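Can a machine do the laundry yet?

I get asked this more than anything else, usually by people standing next to a pile of it. My short answer in February was "no, but it's closer than I thought." I still think that, and I want to write down why before I forget the details.

Some background. I spent 11 years in the office of a commercial laundry. Washing and drying there were automated long before I started. So was ironing, for flat things. A sheet goes in one end of the Istach line and comes out the other end folded, and on a good shift ours did 530 sheets an hour with two people feeding it. The two people are the part worth looking at. They find the corners. They take a wet, twisted lump of cotton, give it a shake, and clip it to the machine. We had a salesman from Cozma come by with an automatic feeder, and it worked well on new hotel sheets of one size. On our mixed loads it jammed often enough that we sent it back after 3 weeks.

At home it's worse. Nothing is the same size, half of it is inside out, and there's no line. The Lovance folding cabinet, which a neighbor bought for $788, will fold a T-shirt if you hang the T-shirt on it properly first. By then you have done most of the job. She keeps towels on top of it now.

The newer approach is general-purpose arms that learn from people doing the chore. You hold the same kind of gripper the robot will have, you do the work with it, and a camera mounted behind the fingers records what happens. I've tried it with cloth. It is slow and it makes you feel clumsy. With two fingers you can't feel how many layers you have hold of, so you pick up the front and the back together, or you get nothing and have to go again. Cloth also hides its own edges. A plate is the same shape wherever you put it down, and a blanket isn't.

You also move around a lot more than you'd expect. Sturnus, which makes one of the training programs I've used, asks you to keep your movements slow so the picture stays clear. That's fair, but shaking out a piece of fabric is a fast motion. Done slowly it doesn't flatten anything.

So where are we? Washing and drying, yes, for decades. Folding one known item on a clear table, more or less, if you don't mind waiting. Emptying a basket of mixed clothes, sorting it, folding it and putting it in the right drawers, no. I'd buy a machine that only matched socks.

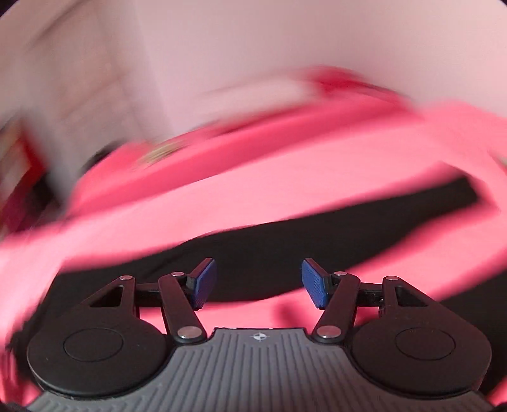
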